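4. Finishing the table top

The top was sanded with 3 grades of paper, finishing at 400 grit, and always along the grain. We then wiped on 3 coats of oil and left each one overnight. Mostafa Ait Brahim did the first coat and I did the others. The room at Culgate was cold in January and the second coat stayed tacky - we gave it an extra day before going on.

The colour came up a warm reddish brown, darker than our test piece from Irkside. The grain lines are fine and still easy to see. 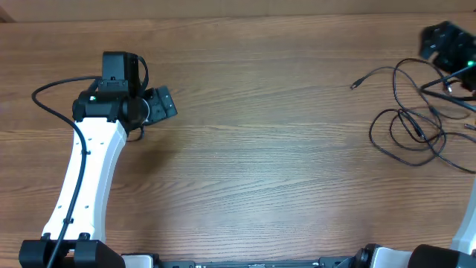
Oil and paper together cost 35 dollars, and the tin is still half full. If we did it again we would finish the underside as well, and keep a sample of each coat for the folder.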